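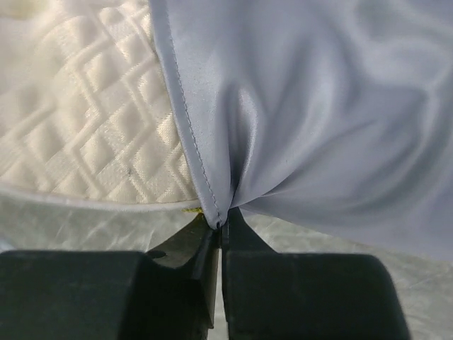
Vovell 직물 취급 제어 소프트웨어

제품 개요

Vovell은 침구, 안감, 의류 반제품과 같이 형태가 고정되지 않은 소재를 다루는 로봇 작업용 소프트웨어입니다. 손목 카메라 영상의 인식, 파지점 산출, 경로 계획, 그리퍼 제어를 하나의 실행 환경에서 처리하며, 작업 기록의 검토와 재생에 필요한 도구를 함께 제공합니다. 본 제품은 주식회사 Skisimari가 개발하고 공급합니다.

새틴과 누빔 원단처럼 표면 성질이 크게 다른 두 소재가 겹쳐 놓인 경우에도, 단 처리된 가장자리와 모서리를 기준으로 위쪽 원단의 파지 위치를 산출합니다. 광택이 있는 원단에서는 주름의 밝은 부분이 가장자리로 오인되기 쉬우므로, 인식 모듈은 밝기 변화와 봉제선의 방향을 함께 평가합니다.

구성 모듈

1. 인식 모듈 (Vovell Perception)
손목 카메라 영상에서 원단 영역, 단, 파이핑, 모서리 후보를 구분합니다. 그리퍼 손가락이 화면의 넓은 부분을 가리는 근접 구간에서는 손가락 영역을 자동으로 제외하고, 접근 전에 저장한 영상과 현재 영상을 대조하여 가장자리의 위치를 유지합니다. 모서리 후보에는 신뢰도 값이 부여되며, 기준값은 품목별로 지정할 수 있습니다. 출고 시 기준값은 70입니다.

2. 계획 모듈 (Vovell Planner)
파지점, 접근 각도, 들어 올리는 높이, 이동 경로를 산출합니다. 아래쪽 원단을 함께 집을 가능성이 있다고 판단되면 손가락 끝의 진입 깊이를 줄인 대체 경로를 제시합니다. 모서리 당기기, 접기, 펼치기, 겹침 분리 동작이 기본 라이브러리에 포함되어 있으며, 사용자가 정의한 동작을 추가할 수 있습니다.

3. 제어 모듈 (Vovell Control)
손가락의 개폐 폭과 파지력을 제어합니다. 얇고 미끄러운 원단에는 손가락 끝만 사용하는 끝단 파지 방식을, 두꺼운 누빔 원단에는 면 파지 방식을 권장합니다. 파지 후 미끄러짐이 감지되면 설정된 한도 안에서 파지력을 단계적으로 높이고, 한도에 도달하면 동작을 멈추고 운전자에게 통지합니다.

4. 기록 도구 (Vovell Review)
영상, 관절 상태, 그리퍼 명령, 계획 결과를 동일한 시간축에 저장합니다. 검토자는 특정 시점의 파지점 후보와 실제 명령을 나란히 확인하고, 잘못 판정된 구간에 표지를 달아 재학습용 자료로 내보낼 수 있습니다.

기술 사양

제품 버전: 3
지원 영상 입력: 컬러 영상, 깊이 영상(선택)
동시 연결 카메라: 최대 2대
지원 그리퍼: 평행 개폐형 두 손가락 그리퍼
기본 제공 소재 프로파일: 114종
설치 방식: 현장 서버 설치, 외부망 연결 불필요
프로그래밍 인터페이스: Python, C++
화면 언어: 한국어, 영어, 일본어, 태국어

소재 프로파일

소재 프로파일은 광택, 두께, 신축성, 마찰 특성, 권장 파지력을 하나로 묶은 설정 파일입니다. 기본 제공 항목에는 새틴, 누빔 면, 기모 원단, 망사, 방수 코팅 원단이 포함됩니다. 목록에 없는 소재는 등록 마법사를 통해 추가할 수 있습니다. 등록할 때에는 실제 작업대에서 사용하는 깔개를 그대로 두고 촬영하여야 합니다. 구김이 있거나 빛을 반사하는 흰색 깔개 위에서 밝은 색 원단을 취급하는 사업장은 배경 보정 항목을 별도로 실행하시기 바랍니다.

적용 사례

침구 가공업체 Sombatkul은 누빔 제품의 검사 공정에 Vovell을 도입하여 겉감 모서리를 들추고 봉제 상태를 확인하는 작업에 사용하고 있습니다. 공정 책임자 Kanokwan Sombatkul은 도입 검토서에서 “품목을 바꿀 때 로봇 프로그램을 다시 작성하지 않고 프로파일만 교체할 수 있다는 점을 우선하여 평가하였다”고 밝혔습니다. 해당 사업장의 소재 등록과 초기 조정은 Skisimari 응용기술팀의 Osamu Imai와 Decha Suwannarat이 담당하였습니다.

사용상의 제한

다음의 경우에는 인식 결과가 보장되지 않습니다.
- 투명하거나 비침이 심한 원단이 여러 겹 겹쳐 있는 경우
- 단 처리가 없고 올이 풀린 가장자리를 파지점으로 지정한 경우
- 직사광선 또는 점멸 조명이 작업면에 닿는 경우
- 풀린 실이나 라벨 조각이 모서리를 덮고 있는 경우

작업자와 로봇이 동일한 공간에서 작업하는 설비에서는 본 소프트웨어의 정지 기능을 안전 장치로 사용할 수 없습니다. 안전 회로는 관련 법령과 로봇 제조사의 지침에 따라 별도로 구성하여야 합니다.

라이선스 및 지원

라이선스는 로봇 제어기 단위로 부여되며, 평가용과 생산용으로 구분됩니다. 평가용 라이선스에서도 모든 모듈을 사용할 수 있으나 기록 자료의 외부 반출은 제한됩니다. 생산용 라이선스에는 정기 업데이트와 원격 기술 지원이 포함되고, 현장 교육은 별도 계약으로 제공됩니다.

기존에 Hosero 제어 환경을 사용하는 고객은 변환 도구를 통하여 동작 정의와 좌표 설정을 이전할 수 있습니다. 소재별 파지력 설정은 자동으로 이전되지 않으므로 이전 후 다시 입력하여야 합니다. 변환 도구의 다음 개정판은 11월에 배포됩니다.

문의

제품 및 견적: Skisimari 영업부, Esperanza Nieto
기술 지원: Skisimari 응용기술팀, Prasert Prasertsri
견적을 요청하실 때에는 로봇 기종, 그리퍼 형식, 취급 소재의 종류와 크기를 기재하여 주시기 바랍니다.

사양 최종 개정: 10월 24일 금요일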